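Lostcombe Footpath and Drainage Program
Progress Report to the Dernirero Fund
Date of report: 27/02/2026

Summary

Work on the Lostcombe path network continued through the winter and remains within the approved budget. The drainage repairs on the lower section are complete. Resurfacing of the Cultside link is behind the schedule submitted in September, and a revised completion date is set out in this report.

Work completed

The contractor, Ahn, has cleared and relined 611 yards of ditch between the Lostcombe parking area and the creek crossing. Two culverts were replaced with wider pipe. The old culverts had been laid at too shallow a grade and filled with silt each fall, causing water to run over the path for much of the season. Stone headwalls were rebuilt at both locations.

A total of 720 feet of new gravel surface has been laid on the lower path. The gravel was placed in two layers and rolled after each. Handrails at the creek crossing were tightened and two posts replaced. The crossing itself was inspected and found to be sound, although the decking will need attention within the next grant period.

Work in progress

The Cultside link remains closed to the public. Clearing of brush is finished, but the path bed has been too soft to carry the roller. Ahn has proposed adding a layer of coarse stone beneath the gravel on the wettest 50 yards. The program has accepted this proposal. The added cost will be met from the contingency line and no increase in the grant is requested.
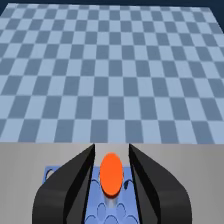 Signs for the link have been ordered and will be stored at the Lostcombe depot until the surface is ready. The wording follows the standard agreed with the Fund at the start of the program. Detour notices remain posted at both ends of the closed section and are checked weekly.

Budget

Spending on labor is slightly below plan, reflecting the delay at Cultside. Spending on materials is slightly above plan - the price of pipe rose between the quotation and the order. The two differences largely offset each other.

Next steps

Stone for the Cultside link will be delivered as soon as the access track can bear loaded trucks. Resurfacing is expected to take two weeks from that point. The program asks the Fund to approve a revised completion date at the end of the second quarter, with the final claim to be submitted within 50 days of reopening.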